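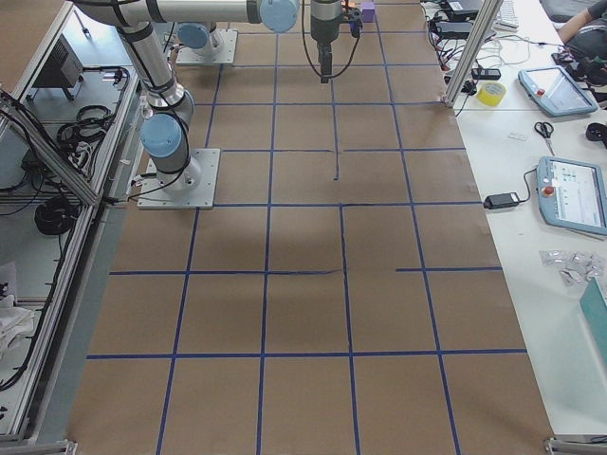
The Slow Half of the Hour

Most meditation manuals give walking practice a page or two and place it after the chapter on posture. The usual instruction is short: stand up when the bell rings, fold the hands, walk, sit down when it rings again. A reader with a 400-page guide to sitting on the shelf may own fewer than 2 pages on how to take a step.

Walking between sittings has two functions. It restores blood flow to the legs, and it carries attention from a still body to a moving one. The two call for different speeds. Circulation improves at a normal pace. Close attention to the foot is easier at a slow one, where the heel, the ball and the toes can be felt as separate contacts.

The retreat house at Whitfield uses the slow form. Each step covers half the length of the foot and is matched to one full breath: the heel lifts on the inhale, and the weight moves forward on the exhale. Beginners usually lose their balance at the point where the rear foot leaves the floor. The correction taught there is to shorten the step further and lower the gaze to a spot a body length ahead.

The group at Kasard does the opposite. It walks briskly in single file, outdoors from May to September, and the leader sets the speed. Breath is left alone. Attention goes to the gap between oneself and the person in front, which has to stay constant through the turns. 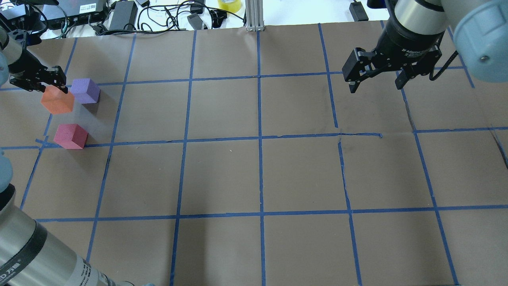

Jhonatan Echeverri thinks the choice of speed matters less than the change of speed. In his view, a group that always walks slowly learns a second kind of sitting, and one that always walks fast learns to wait for the cushion. He would rather see the pace doubled without warning halfway through, so that the practitioner has to find the foot again.

Some houses do this already. At Tromelon a pair of wooden clappers marks the switch. The slow portion comes first and takes up most of the period, and at the second clap the line closes up and moves at street pace until the bell. Those who need the washroom leave during the fast portion and rejoin at their own place in line.

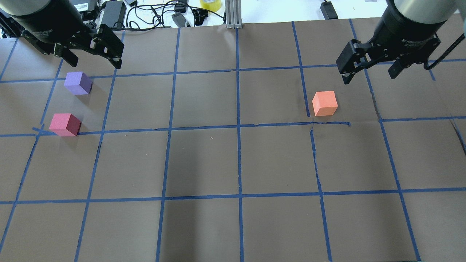

The clappers also solve a practical problem. In a purely slow line, stiffness from the previous sitting tends to remain in the hips, and it is carried into the next one. A few minutes of ordinary walking clears most of it. Reversing the order works less well, as the breath is still quick when the slow steps begin.

Home practice has other limits. A hallway is enough for the slow form, but the turn at each end comes often and tends to be done carelessly. The Skavier handbook treats the turn as a separate exercise: stop, feel both soles, rotate in four small steps, stop again, and only then walk on. It recommends socks on wood floors and bare feet on carpet.
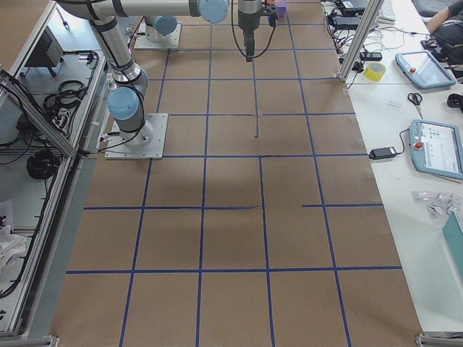 Two robot arms on brown paper gridded with blue tape.

Hand position is the remaining point of difference. Whitfield folds the right hand over the left fist at the chest, with the forearms level. Kasard lets the arms hang. The raised position keeps the shoulders from swinging and is tiring for anyone with neck trouble, who may hold the hands at the navel with the elbows resting against the ribs.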